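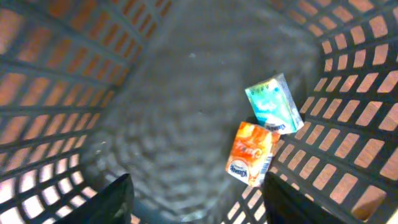
## 4. What people carry, and what they think they carry

I should say first that I never meant to write about shopping baskets. The Fustness survey was set up to look at how far people walk for small groceries, and the carrying question was stuck on near the end, mostly to fill the page. We got 1,609 forms back and it was the carrying question that people had scribbled all over (in margins, on the back, once on a bus ticket stapled to the corner).

What they wrote was mostly about weight. People who walk to the Corkura shop by the canal guess low on the way out and high on the way home, and the gap grows with the hill. I'd expected drinks to be the big offender, and they are, but only when bought as bottles. Small cartons hardly get a mention, even though two or three of them soon add up.

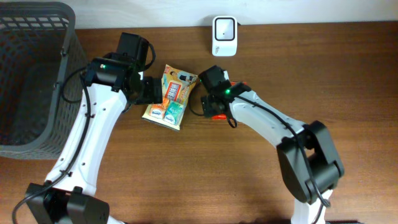

Figure 2. Basket and small snack packet on a wooden tabletop.

Snacks were the other surprise. I had assumed that anyone popping out for one small thing would be back quickly, and for the shorter routes that holds up well enough. On the longer ones it falls apart - people add things, and they add them near the till. A packet as little as the one on the table in Figure 2 would go in a coat pocket, yet plenty of our walkers told us they take a basket for it anyway, and once you have all that room it seems a shame to carry it about with next to nothing in it. I do this myself, so I'm hardly a neutral observer!

To check the guesses we asked 90 walkers to weigh their shopping at home on kitchen scales. Most were out by some 500 grams, nearly always too low. The Laaksonen route, with its steps, gave the worst guesses of the lot, and I still can't say how much of that is the steps and how much is the bakery at the top of them. The raw weights were entered in Filesum and checked twice by hand. Bread was left out, as too many people had eaten part of it on the way.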